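Speaker notes: Portion size and the office snack shelf
Sosina Fikre, Humerthorpe staff wellness series

14 shares | 3 comments

Start on time even if people are still getting coffee. The room has to be clear by noon.

Opening. Say who I am. I ran the catering side at Foltance for nine years before moving over to nutrition. I am not a doctor and I won't be giving medical advice. If someone asks about diabetes medication or a specific diet plan, send them to their own clinic.

Ask for a show of hands. Who ate something between breakfast and now? Who can say how much of it they ate? Most people can answer the first one and not the second. Leave a pause there.

Main point for the first ten minutes: a serving and a portion are different things. The serving is what the label uses. The portion is what you put in front of yourself. The label has no idea how hungry you are or how long your meeting is.

Go over the 2,000 calorie figure. It is on the label as general guidance. Some people in the room need more than that and some need less. Say this clearly, because last time two people wrote it down as a target.

Then the bag exercise. Pass out the paper bowls. Everyone pours what they would normally eat at their desk, then we weigh a few. Do not comment on anyone's amount. Read the weight, thank them, move to the next person. If the scale is acting up, the spare battery is in the side pocket of the blue tote.

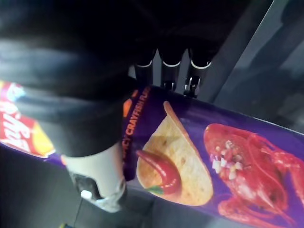
Eating from the package is the habit I want to spend the most time on. When the food stays in what it came in, there is no point where you decide you have had enough. You stop when it is empty or when the phone rings. A snack container like the one on the slide can sit by the keyboard all afternoon and get opened a dozen times. Suggest putting some in a bowl and then putting the container back on the shelf. Closing the lid and leaving it on the desk does not do much.

Worked example, write it on the board. One afternoon snack at 300 calories, 12 workdays out of the month, comes to 3,600. Let them do the math themselves. Do not turn this into pounds. People always ask, and the answer depends on too many other things.

Goltutance story. They had a snack shelf right next to the printer. In December they moved it to the far end of the kitchen and changed nothing else on it. The office manager told me the refill order got smaller the next month. Be careful with this one. It was a single office and people were also out for the holidays. Use it to start the discussion and leave it there.

If there is time, talk about what goes on the shelf. Nuts, fruit that keeps, plain crackers, popcorn. Keep the candy if people like it, but put it lower down. Hadgu has asked whether they should get rid of the vending machine. My view is no. People will walk to the gas station.

Questions I usually get:
Is eating late worse? Depends what and how much. Keep it short.
Are the baked kind better? Sometimes. Read both labels side by side.
What about drinks? Yes, they count. Mention the flavored coffees.

Close with the one thing to try this week, which is the bowl. Handouts are by the door. Sign-up for the cooking session is in room 634, same floor, left past the elevators.

Collect the bowls. Bring the scale back to the front desk.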